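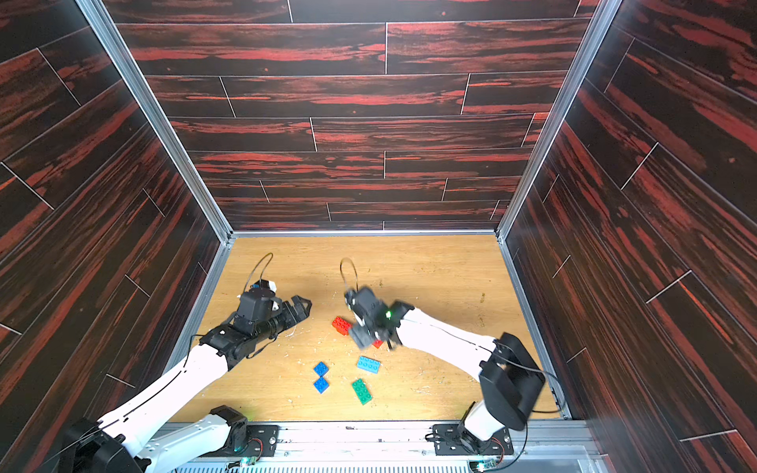

Stratifié sombre à veines rouges, posé au mur en rangs décalés.

Visite de l'usine Warneo à Cirnden

En février, l'usine de revêtements Warneo a ouvert ses portes au public. J'habite la région depuis peu de temps et je dois refaire le sol de deux pièces, donc je me suis inscrit pour le groupe de neuf heures. J'écris ce compte rendu pour les lecteurs qui hésitent à faire la même visite. Je ne suis pas du métier et le français n'est pas ma langue maternelle : je demande l'indulgence pour les mots techniques.

L'accueil se fait dans le bâtiment administratif, à gauche de la barrière. On reçoit un gilet, des bouchons pour les oreilles et un badge qu'il faut rendre à la sortie. Notre guide s'appelait Thomas Valentini. Il travaille à la mise au point des décors et il parle vite, mais il répète volontiers quand on lui demande.

La première halle est celle du papier. Je croyais que le dessin du bois était imprimé directement sur la lame. Or, il est imprimé sur un papier assez mince, qui arrive en grands rouleaux et qui est ensuite imprégné de résine. Quand il sort du four, ce papier est devenu raide et il casse si on le plie. M. Valentini nous a laissés en casser un morceau chacun, et les enfants du groupe en ont naturellement cassé davantage.

Vient ensuite le magasin des décors. Il contient 966 références, dont beaucoup ne sont plus produites mais sont conservées pour les réparations. J'ai vu des chênes de toutes les couleurs possibles, des noyers, du béton, et même un motif de liège. Un monsieur a demandé pourquoi les mêmes nœuds reviennent sur le sol de son salon. Le guide a répondu que le cylindre d'impression a une certaine circonférence, et qu'après un tour complet le dessin recommence. Il conseille de mélanger les lames de plusieurs paquets avant la pose. Je regrette de n'avoir pas connu ce conseil pour mon ancien appartement.

La presse se trouve dans la troisième halle. On l'appelle ici la Hinojosa, du nom de l'atelier qui l'a construite, et les ouvriers en parlent comme d'une collègue un peu difficile. Le panneau, le papier décor et la couche de protection y entrent ensemble, puis la chaleur et la pression font le reste. Il fait très chaud à côté et on ne s'entend presque plus. Nous sommes restés derrière la ligne jaune pendant trois cycles. Après cela, les plaques doivent reposer avant d'être sciées, sinon elles se déforment.

Le sciage m'a moins intéressé, je l'avoue. On voit surtout des capots et des tuyaux d'aspiration. En revanche, on peut prendre en main les profils d'emboîtement à une petite table, et comparer un ancien modèle avec la série Momer, qui se pose par simple pression du côté court. J'ai essayé les deux. Avec le Momer j'ai réussi au premier essai, avec l'autre il m'a fallu un maillet et l'aide de ma voisine.

La visite finit dans la salle d'exposition, où l'on a le temps de poser des questions. La mienne portait sur les murs, car j'ai envie d'habiller un côté de mon couloir avec des lames foncées. C'est possible, à condition que le mur soit sec et bien plan, et que les lames soient collées. Il faut décaler les joints d'un rang à l'autre comme au sol. On m'a aussi prévenu que les décors très sombres montrent la poussière et les traces de doigts, et qu'ils rendent une petite pièce encore plus petite. Je vais donc réfléchir.

Quelques indications pratiques. La visite dure presque 256 minutes si l'on compte le café et la salle d'exposition, il vaut mieux ne rien prévoir avant l'après-midi. Le parking est à 500 mètres de l'entrée et le chemin n'est pas abrité. Les chaussures ouvertes sont refusées. On peut emporter trois échantillons par personne ; j'ai choisi un chêne clair, un noyer et un gris que ma femme a déjà refusé.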